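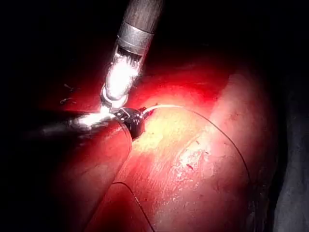

April 2, 2020. Bread again. Third go at the sourdough and its finally doing something – bubbles up the side of the jar by lunch, smells like green apples. Genowefa Piątek down the hall left me a cup of her rye flour on the mat, knocked and ran. Good woman. Wanted to yell thanks but I had dough to the elbows. Kneaded with the good lamp on, bench all flour, and the lamp's too bright, everything metal under it goes to white glare, same as the lit-up joint on that instrument, you lose the edges completely. Turned it off. Better by feel anyway.

Work call at 10, Sikora had us all on mute for most of it. Flikholm order pushed to September. No one surprised. Typed half of this under the desk while they talked.

Groceries – 2 bags, no pasta, no toilet paper, one sad capsicum. Tape crosses on the floor at the checkout now. Bloke behind me kept creeping up so I kept creeping forward, nearly ended up in the car park. Forgot the milk. Powdered it is.

Rang Mum. She's doing the jigsaw with the harbour on it, all sky left, hates it. Told her to put the telly on and have a biscuit. She said she'd already had three. Didn't ask about Easter, neither did I.

Loaf went in at 8. Troltano pot, lid on, then lid off. Bit burnt underneath, centre a bit gummy, colour lovely. Ate two slices standing up with too much butter, and burnt my tounge.

Must do tomorrow: feed starter, ring the bank, give Genowefa the other half of the loaf before it goes hard. And find the cord for the Sundix heater, the back room is freezing at night already. Bed. Dishes can wait.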